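Prollus two-arm block set: notes for anyone thinking of using it

Status: usable with care. Last edited 9th July by Elis Prosser.

What it is

Recordings from the two-arm bench in our shared workshop, made while we were still building the bench. There are 700 episodes. I would call it a record of a build first and training data second, whatever the title on the members' page says.

The left arm carries an anthropomorphic hand, the right one a parallel gripper. Seidu Ansah did the mounts and Vilja Riihimäki wrote the recorder, which we call Gidinard. The tasks are picking up coloured cubes, putting them somewhere else, and passing them across.

What you get

One folder per episode, with head camera video, joint positions for both arms and a text file with the task. Recording runs at 15 frames a second. Joint positions are logged separately and lined up afterwards by a script I don't fully trust. If you care about exact timing, check it yourself before blaming your model.
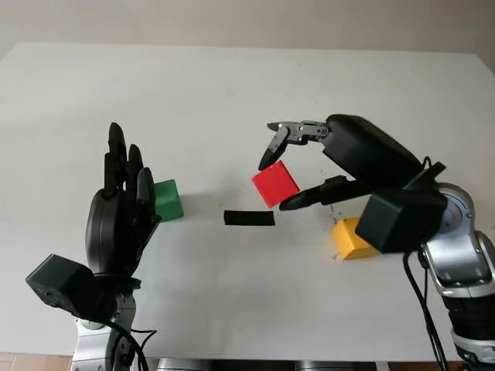
Head camera view: red cube in the right gripper, green cube by the hand, yellow cube under the wrist module.

The blocks get hidden a lot. The right wrist is a big lump and the camera sits where it sits, so any cube near the base of the gripper may be half missing for long stretches. We did not label this. Margareta Furtună began a list of the worst episodes in January and it stops at episode 10.

About the hand

I was against fitting it. Seidu's case was that a hand can do more than a gripper, and perhaps it can, but in these recordings most of the useful lifting is done by the gripper. Please don't cite this set as evidence that the hand works. Passing between the two was tried in some 15 sessions and the success flag was set by whoever was driving, which is a generous way to mark your own homework.

Known problems

The table was not wiped between sessions. Marks and bits on the white top come and go, and a model could easily learn from them.
Same table, same wall, same sort of light. I would expect very little to carry over to your kitchen.
Cable slack on the right arm was changed partway through and the date was not written down.
"Left" in the task text sometimes means the robot's left and sometimes the driver's.

Splits

There is a test split. Iulian Pîrvu made it by taking the last episodes in the folder, so it mostly tests the later sessions. Make your own.

Reporting faults

Write in the bench log or tell Iulian. Give the episode number.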